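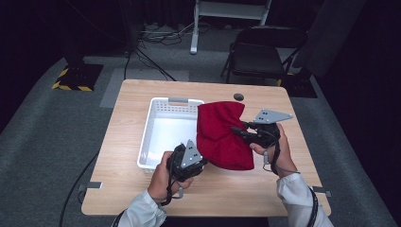
Most theater curtains are replaced long before they wear out. The fabric fades along the folds, the hem picks up dirt from the stage, and someone decides the whole thing looks tired. Ezequiel Ledesma has repaired them for a living since he left the merchant navy, and he thinks most of them could hang for another decade. The color people ask him to match is nearly always a deep red, like the crumpled cloth held up over the pale table, and it is the hardest one to get right. Reds from different dye lots look the same in a workshop and different under stage lights.

His shop, Nodon, has two employees and a cutting floor long enough to lay out a full drop. Work comes in heavily in May, when the school and amateur seasons end and the halls go dark for the summer.

The first job is always the hem. A main curtain at a mid-sized house can weigh 400 pounds, and much of the strain shows up at the top, where the webbing and grommets are. But the bottom is what drags, gets stepped on and catches on scenery. Ledesma takes the chain out, cleans the pocket and sews it back with a heavier thread.

Soledad Cárdenas manages a former movie house that seats 63. Her curtain came with the building. She got a price for a new one and then drove the old one over to Nodon on a Thursday, folded into the back of a borrowed van.

"It smelled like cigarettes and popcorn," she says. "I wanted the smell gone and the curtain kept."

The smell took longer than the sewing. Ledesma aired the panels for weeks and brushed them by hand, always with the nap. He also sent a sample out to have the flame retardant tested. It failed, and the panels had to be treated again before they could go back up.

Cárdenas rehung them herself with a friend and a tall ladder. One side still closes slower than the other.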